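An Afternoon at the Zarnelo Open House, January 17, 2020

Zarnelo let the public into its model bedrooms this week, and I went for the beds and stayed for the parking.

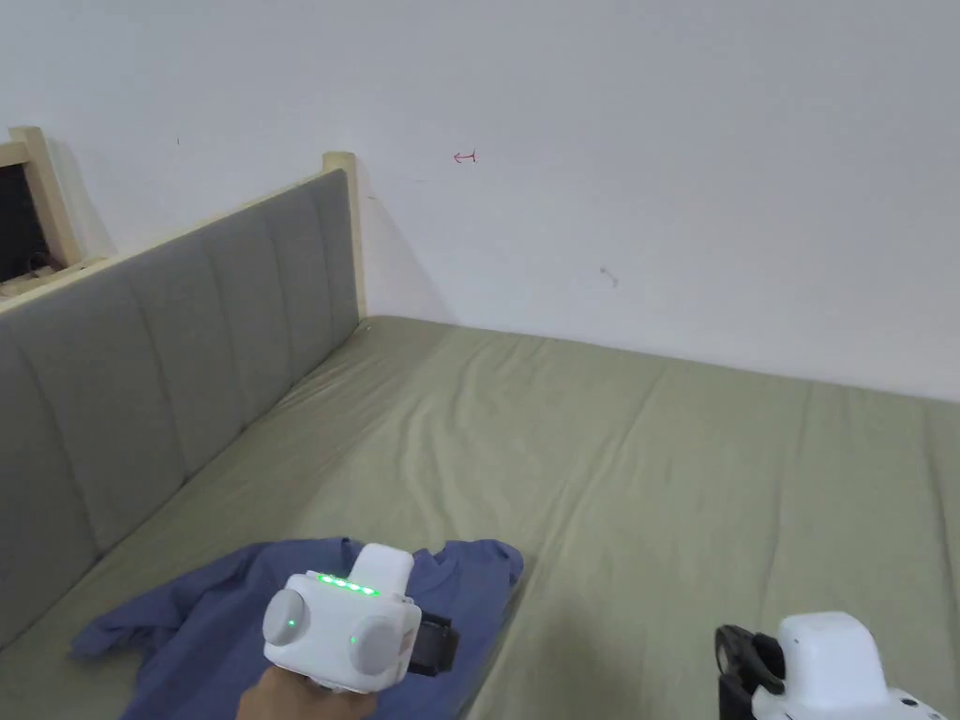
Kornél Szalai thought the sage green sheets were the only brave decision in the building, and he told the lady at the door so on his way out.

I'd give some credit to the headboard as well. Gray, padded, stitched into upright channels, with pale wood beside it — every channel a future home for crumbs. The walls are plain white, apart from a little red arrow pointing left. I went left. More beds.

The fitted sheets sell for 80 dollars, and for that I expected fewer wrinkles than I get at home. Somebody's blue-violet top lay in a heap on the green, so at least one room felt lived in.

Coffee was free, the cookies ran out early, and the tour took 22 minutes including questions. The next open house is in June. Bring socks, they make you take off your shoes.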